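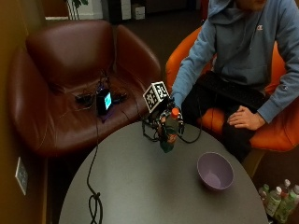 Pramcombe Community Garden
Minutes of the October general meeting, 7 pm, Fulum Street hall

Present: 14 members, one dog (non-voting)
Apologies: received, mostly from people on the watering roster

Previous minutes
Accepted, after the spelling of "mulch" was corrected in both places.

Water tank
The 3000 litre tank is leaking again at the lower tap. The Trujillo Plumbing quote is $248 to replace the fitting. A member offered to fix it with tape, as he did last time. Quote accepted.

Zucchini
The chair asked that surplus zucchini not be left on neighbours' doorsteps after dark. Two complaints so far. Discussion went on for longer than the tank. It was agreed that surplus goes in the crate by the gate, labelled "free", and that anything longer than a forearm goes straight in the compost.

Plot 7
Still vacant on paper, though someone is growing very good garlic in it. The secretary will put up a polite note. If there's no answer by harvest, the garlic will be discussed further – possibly over dinner.

Ilholm Nursery
Has offered members a discount on seedlings. Tomatoes only, and only the variety that split last summer. Noted with thanks.

Shed key
Missing. The spare is in the shed.

Other business
Request for a second wheelbarrow deferred until somebody pumps up the tyre on the first.

Meeting closed 8.40 pm. Next meeting November, same hall. Bring your own mug.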